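Clallbridge Community Boards > Home & DIY > Walls, Paint and Finishes

Thread: Removable adhesive strips, do they ever really come off clean?

plasterjane
Posted 7:12 pm

We rent the upstairs half of a two-family on Gulley Street and our lease says no nail holes, period. The landlord is decent but he does walk through with a flashlight when people move out. I want to put up a few frames and some kids' art in the hallway. The package on the Plattner strips says "damage free on painted walls." Has anyone here had them up for a full year or more and then taken them down? I don't care how they do after a weekend.

dockside_ray
Posted 7:40 pm

Used them for years, never a problem. Pull the tab straight down, slow, and they let go. People who lose paint are yanking them toward themselves.

gutterball
Posted 7:58 pm

I'd like to know what "years" means, Ray. Every time this comes up somebody says never a problem and then we find out they hung one calendar in a pantry. I had four strips behind a mirror in my last place and two of them took the paint down to the drywall paper. I pulled straight down. I pulled so slow I got a cramp.

dockside_ray
Posted 8:05 pm

Six frames in a stairwell, oil-based paint from before I bought the house. Your paint was probably junk.

gutterball
Posted 8:09 pm

So it's damage free as long as the paint is good. Put that on the package.

Ese Nwankwo
Posted 8:31 pm

You're both describing the same thing. The strip holds to the paint, and the paint holds to whatever is under it, and whichever bond is weaker goes first. Rentals get repainted between tenants with cheap flat latex over dust, sometimes over old semi-gloss that never got sanded. No strip can fix that. Plasterjane, stick one in a closet, leave it through December and take it down. Then you'll know about your own walls, and you can ignore the rest of us.

plasterjane
Posted 8:44 pm

Closet test is a good idea, thanks. What I can't tell is whether the closet got the same paint as the hallway. The hallway has a slight shine and the closet doesn't. 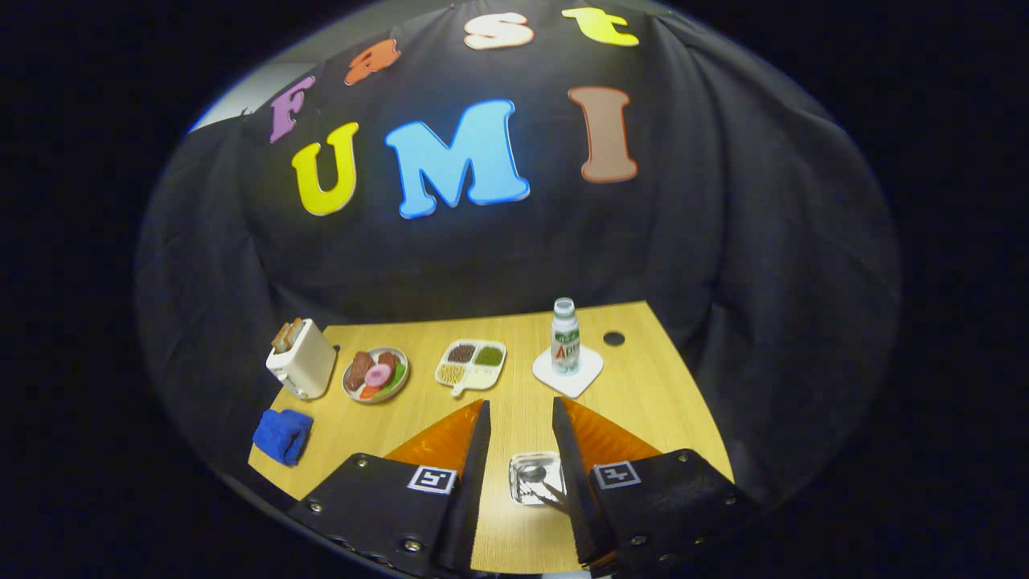 mrs_tolliver
Posted 9:02 pm

I run the craft table at the Prorkholm branch library and I gave up on sticking things to walls a long time ago. We went through strips, putty, painter's tape and some kind of reusable dots that picked up lint and quit. Now we hang cloth and pin to the cloth. Foam letters on black fabric, like the ones spelling "Fast UMI" in the picture, show up from across a room and weigh next to nothing. For a hallway I'd get a tension rod, a length of heavy black cotton and a box of pins. No adhesive anywhere near the paint.

gutterball
Posted 9:15 pm

Fine for kids' art. I don't see it holding a glass frame. And a tension rod will leave two nice round dents in soft drywall if you crank it.

mrs_tolliver
Posted 9:21 pm

I never said to hang glass from it. As for dents, use rubber ends and don't crank it.

halfinchdrive
Posted 9:37 pm

What gets me is the weight rating. The big Plattner set says 7 pounds. Per strip? Per pair? On what wall, at what temperature? I wrote and asked them and got back a coupon.

dockside_ray
Posted 9:44 pm

It's per set and it's printed on the back.

halfinchdrive
Posted 9:52 pm

Mine says "up to." Up to 7 includes 1. Our bathroom one dropped a shelf in the middle of the night, and that shelf had a toothbrush cup and a plant on it. Maybe 2 pounds with the dirt.

Ese Nwankwo
Posted 10:03 pm

Bathrooms are hard on all of them. Steam gets behind the edge. Did you wipe the wall with rubbing alcohol first?

halfinchdrive
Posted 10:06 pm

Yes. And waited the hour.

tworoomsandacat
Posted 10:20 pm

Unpopular opinion, but a nail hole is easier to fix than a torn patch of paint. A dab of spackle, a light sand and it's gone. A patch the size of a playing card means matching color and sheen, and you won't match it. I lost $80 of my deposit to strips and nothing to the nail holes I'd filled.

plasterjane
Posted 10:28 pm

I believe you, but the lease names nails specifically. It says nothing about strips.

gutterball
Posted 10:33 pm

It'll say something about damage to painted surfaces. Read the last page.

plasterjane
Posted 10:51 pm

Read the last page. "Tenant is responsible for any marring of painted surfaces however caused." Great. I'm doing the closet test and a second one behind the hallway door, where the paint has the shine. The kids' stuff can go on cloth for now. Ray, when you took yours down, was the wall a different color underneath?

dockside_ray
Posted 11:04 pm

They're still up.

gutterball
Posted 11:05 pm

Ray.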